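창을 높이 다는 사람, 렌더링 너머의 부엌을 말하다

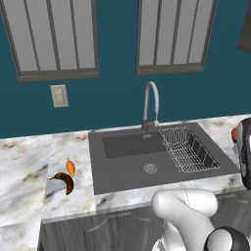 청록색 벽 높은 곳에 창을 낸 싱크대 쪽 렌더링.

로사우의 오래된 연립주택을 고치는 설계사무소 놀리츠는 직원이 적고 간판도 작다. 사무소를 꾸려 온 소장은 이름 대신 일만 실어 달라고 했다. 8월 오후 네 시, 해가 건물 뒤로 넘어갈 무렵에 만났다. 이야기는 부엌에서 시작해 부엌으로 끝났다.

소장이 이 일을 시작한 곳은 그린버그였다. 상가 내부를 주로 하는 회사였고, 주택은 급할 때만 맡았다. "상가는 3년 쓰고 뜯습니다. 제가 그린 것이 뜯기는 걸 여러 번 봤어요. 집은 그보다 오래 갑니다. 잘못 그리면 잘못된 채로 오래 간다는 뜻이기도 하고요." 로사우로 옮긴 뒤로는 주택만 맡는다.

지금까지 가장 오래 걸린 일은 브렐로프 단지였다. 12세대가 한꺼번에 부엌을 고치기로 했고, 공사에 7개월이 걸렸다. 배관이 세대를 가로질러 지나가 한 집만 따로 뜯을 수 없었다. 소장은 세대마다 찾아가 저녁 준비를 처음부터 끝까지 지켜봤다고 한다. "설문지를 돌리면 다들 수납이 부족하다고 씁니다. 가서 보면 수납장 안쪽은 비어 있고 물건은 조리대에 나와 있어요. 칸이 너무 깊어서 손이 안 가는 겁니다."

그래서 브렐로프에서는 상부장을 줄였다. 반대가 많았다. 장을 떼면 집값이 떨어진다고 걱정한 주민도 있었고, 기름때가 벽에 바로 묻는다는 지적도 나왔다. 두 번째 지적은 맞는 말이었다고 소장은 인정했다. "벽 마감을 한 번 바꿨습니다. 처음 고른 도료는 닦으면 자국이 남았어요. 비용은 저희가 냈습니다."

창 이야기를 꺼내자 말이 조금 빨라졌다. 연립주택 부엌은 옆 동과 마주 보는 경우가 많다. 창을 눈높이에 두면 하루 종일 가리개를 내리고 살게 된다. 소장은 이런 집에서 창을 벽 위쪽으로 올리자고 자주 권한다. "빛은 위에서 들어와도 충분합니다. 대신 밖은 하늘밖에 안 보여요. 그게 답답하다는 분도 계시고, 그런 분께는 권하지 않습니다." 여닫기가 불편한 것도 단점으로 꼽았다. 손잡이를 긴 봉으로 돌리는 방식은 고장이 잦아서 요즘은 쓰지 않는다고 했다.

조리대 높이는 집마다 다르게 잡는다. 도면을 그리기 전에 집주인에게 도마를 들고 서 보라고 한다. 두꺼운 책을 한 권씩 쌓아 가며 편한 높이를 찾는데, 부부의 키 차이가 크면 여기서 말다툼이 난다. "요리를 더 자주 하는 분 쪽에 맞춥니다. 누가 더 자주 하는지를 두고 또 다투시기도 하지만요."

색에 대해서는 의외로 말이 적었다. 의뢰인이 고르게 두는 편이라고 한다. 다만 견본을 손바닥만 한 조각으로 보고 정하는 것은 말린다. 큰 판에 칠해 벽에 기대 두고, 아침과 저녁에 한 번씩 본 다음 결정하게 한다. 화면으로 본 색은 참고만 하라고 덧붙인다. "화면에서는 다 깨끗합니다. 거기엔 행주도 없고 영수증도 없어요. 저는 그 그림을 보여 드릴 때마다 쓰던 물건 목록도 같이 달라고 합니다."

그 목록은 사무소에 보관되어 있다. 소장이 표로 정리해 둔 물건은 3867점이다. 냄비와 김치통, 약봉지, 건전지, 이름을 알 수 없는 가전제품의 설명서까지 들어 있다. 가장 자주 나오는 것은 비닐봉지를 모아 둔 비닐봉지라고 했다. 처음에는 수납 치수를 잡으려고 만들었는데, 지금은 의뢰인과 첫 면담을 할 때 꺼내 놓는다. 남의 집 목록을 읽고 나면 자기 집 이야기를 편하게 한다는 것이다.

비용을 묻자 소장은 종이를 한 장 꺼냈다. 첫 방문과 간단한 치수 도면까지는 280유로를 받는다. 공사를 맡기지 않아도 도면은 의뢰인이 가져간다. 다른 업체에 그 도면을 들고 가는 사람도 꽤 있다. "괜찮습니다. 잰 값이 맞으면 누가 공사를 하든 문이 제대로 열리니까요."

실패한 일도 물었다. 소장은 그린버그 시절에 맡은 한 주택을 들었다. 식기세척기 문과 서랍이 서로 부딪히게 그렸고, 설치하는 날에야 알았다. 그 뒤로는 모든 도면에 문과 서랍을 열어 둔 상태를 함께 그린다. 선이 많아져 보기에는 지저분하지만 현장에서는 그쪽을 더 찾는다고 한다.

다음 일은 로사우 역 뒤편의 작은 집이다. 부엌과 현관 사이에 벽이 없어 신발을 벗으면 바로 조리대가 나온다. 벽을 세울지는 아직 정하지 않았다. "집주인은 세우자고 하고 저는 좀 더 살아 보고 정하자고 합니다. 다음 주에 가서 저녁 하시는 걸 한 번 더 보기로 했어요."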